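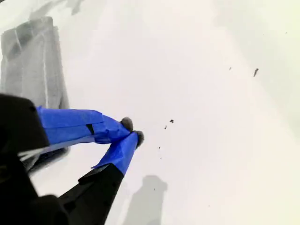 How often does a smooth white tabletop need to be wiped to keep it visibly clean in a shared workroom?
Once per working day was enough at both sites, provided that spills were removed when they occurred.

Figure 3. Smooth white tabletop under bright lighting. The surface is close to pure white near the center and shifts to a very pale greenish gray toward the upper right.

4.2 Visibility of residue on white work surfaces

The tabletops were inspected at two sites, Jilasside and Rukell, where they are used for sorting, light assembly, and paperwork. All tops at both sites are white and smooth, and all were in service before the study began. A total of 1,178 inspections were logged over the full period. Of these, 299 recorded at least one mark that the inspector judged to be residue from use, as opposed to permanent wear in the surface.

Each inspection was carried out twice, first from a standing position at the long side of the table and then from a seated position at the short side. The order was fixed so that the lower viewing angle always came second. A mark was entered in the log if it could be seen from either position without touching the surface. Marks seen only from the seated position were coded separately, as these were mostly thin films left by a damp cloth.

Lighting had a larger effect than expected. Under bright overhead light, a white top reflects enough to wash out pale residue, and inspectors tended to miss it near the brightest part of the surface. The change in tone across the top in Figure 3 is typical of the difficulty. A faint tint toward one corner can be read as a film of cleaning product when it comes from uneven light, and the reverse error also occurs. Inspectors were therefore told to repeat any doubtful reading after moving one step to the side. If the tint moved with the viewing position, it was left out of the log.

Dark residue gave few problems. Pencil, ink, and rubber scuffs were found from the standing position in nearly every case and were removed with a damp cloth. Adhesive residue was harder to assess. It is pale when fresh, and it becomes obvious only after it has picked up dust. Because the logs do not record when a mark was made, the age of adhesive residue could not be estimated.

Two cleaning routines were compared. In the first, tops were wiped with a damp cloth at the end of the working day and left to air-dry. In the second, the damp wipe was followed by a dry cloth after 20 seconds. The second routine left fewer films visible from the seated position. It made no difference to dark marks. Weltier cloths were used for both routines at Jilasside; Rukell used its existing stock, and the two sites are reported separately for that reason.

At Rukell, 9 inspections were excluded because the ceiling lights had been switched off in part of the room. No inspections were excluded at Jilasside. Wear was recorded on the Seol form as in Section 4.1, with the edges and the working area of each top scored apart. Edge wear is treated in Section 4.3.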